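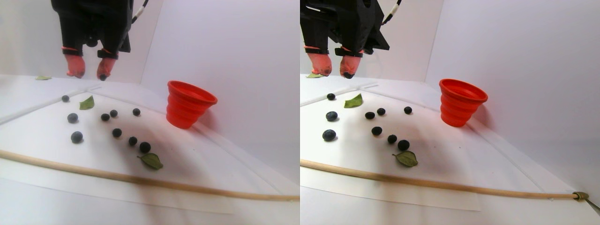 Liste de diffusion Trusska — Cueillette et petits fruits
2018-09-01 — par le secrétariat de la liste
Lecture : 2 minutes

Objet : Re: Calibrage des myrtilles et dépôt à Lavelura

Mesdames, Messieurs,

En réponse au message reproduit ci-après, le secrétariat apporte les précisions suivantes.

> Notre exploitation livre à Lavelura depuis le printemps.
> Le règlement admet-il les fruits non équeutés ?
> Par ailleurs, faut-il retirer toutes les feuilles
> avant la pesée, ou seulement au conditionnement ?

1. Tri et présentation

Les fruits sont remis équeutés. Les feuilles sont retirées avant la pesée ; un lot qui en contient encore est rendu au producteur — sans pénalité lors du premier dépôt. Le contrôle porte sur 78 fruits par lot, prélevés un à un et réunis dans un gobelet.

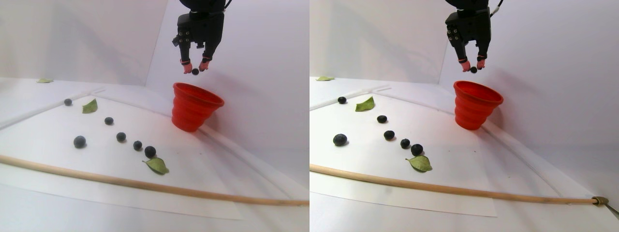 2. Dépôt et horaires

Le quai de Lavelura reçoit les lots jusqu'à 27 caisses par producteur et par jour. Au-delà, il convient de s'adresser au dépôt d'Ulloa, qui applique le même barème. Les bordereaux Gandix de l'ancien modèle restent valables jusqu'à la fin du mois d'octobre.

Toute contestation doit parvenir au secrétariat par écrit, dans un délai de 5 jours, accompagnée du bordereau de pesée.

Veuillez agréer, Mesdames, Messieurs, l'expression de nos salutations distinguées.

Le secrétariat de la liste Trusska

Messages récents
Consigne des caisses Gandix : rappel
Ulloa : fermeture du quai nord
Framboises tardives, conditions de reprise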